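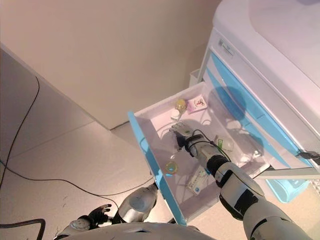 Whoever had the top drawer last wants a talking to, came the voice from the doorway before I'd even got my cardigan off, and you couldn't find a plaster in there if you were bleeding on it. Which was a bit rich, I thought, as there have never been plasters in the top drawer, they live in the third one down with the tape. But I took the point. I'd been putting off the cart since June and everyone knew it.

So, the great drawer sort-out, at long last! I made a tea first (priorities) and had it by 14 minutes past eight, which I only know because the clock on Menzies is loud and I looked up at it to glare. Then I went and opened the thing.

I do like our cart, for all the moaning. White with the pale blue bands along the drawers, and a top with a proper raised rim so nothing rolls off on to your feet. The old one at Zarnness had a flat top and we must have lost half a box of ampoules to the floor every winter. That one squeaked as well. You could hear it coming all the way from the lifts and the patients used to wake up and ask if it was breakfast.

Anyway, the drawer. It's shallow, and that's the whole trouble with it. You can't stack anything, so it all ends up lying about next to whatever it was dropped beside. Little bottles up one end, a pink and white box, the carton with the blue printing, the green and white one that always slides off where you don't want it. None of it is a lot of stuff. It just looks a lot when there's nothing holding it in place, and every time someone gives the drawer a tug it all has a little shuffle round and you start again.

My plan was small things at the back, boxes at the side, nothing lying down that could stand up. I was very pleased with this plan. I drew it on the back of a Tanow delivery note, with arrows. The delivery note said 347 on it in big numbers and I've now got that stuck in my head like a song, I have no idea why, it was only the bay.

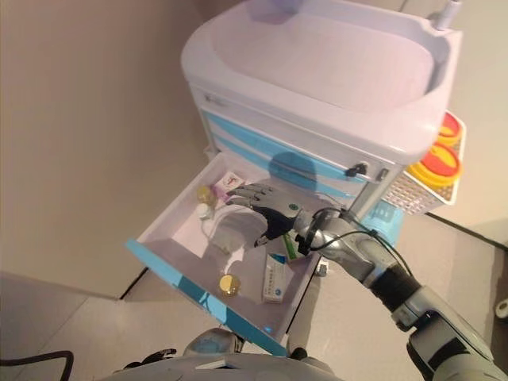 The vials were what held me up. They're fiddly little so-and-sos with their gold caps, and lovely to look at, but lay one on its side and off it goes. I tried a strip of foam along the bottom (cut from some packaging, very professional) and then took it out again because it made the drawer look like a cutlery tray. Then I tried just putting them by the boxes to lean on, and that was better. Not perfect. I'll ask if we can have proper dividers - Wima do a set, 61 on the order form, and I've circled it twice and left the catalogue open on the desk where it can't be missed.

And then there's tubing. I don't know what it is about clear tubing. You coil it up nicely, you turn your back, and it has got itself round everything else in the drawer like bindweed. I'd have it in a drawer of its own if it were up to me. It isn't up to me. There was a discussion about this in the spring and I lost.

I left the side basket alone, mostly. The yellow tubs with the red lids fit one on top of the other and I don't see any reason to interfere with the only bit of that cart that has ever behaved itself. I did give the wire a wipe, and the top too, right into the corners under the rim, where the dust goes to retire.

Oh, and the key. Key back on its hook when you've finished, please, me included! I got as far as the kitchen with it in my pocket this morning and had to walk all the way back feeling silly.

Lunch was a cheese roll, eaten standing up. After that I wrote out new labels in my best capitals, got the first one wrong (spelled "dressings" with one s, at my age) and did it over. My feet say I walked 700 miles. The sticky stuff on the labels isn't up to much, so I'm giving them until the end of the month before they start curling.

Looked in on the drawer once more before I went home, about as casually as you'd look in on a sleeping baby, and slid it open very slowly. I moved one box a tiny bit to the left. Then I moved it back.

Second drawer tomorrow, if it's quiet. It's the deep one and I haven't seen the bottom of it since we got the thing. Must remember to take in some biscuits, and the good scissors, and that roll of white tape from the hall cupboard.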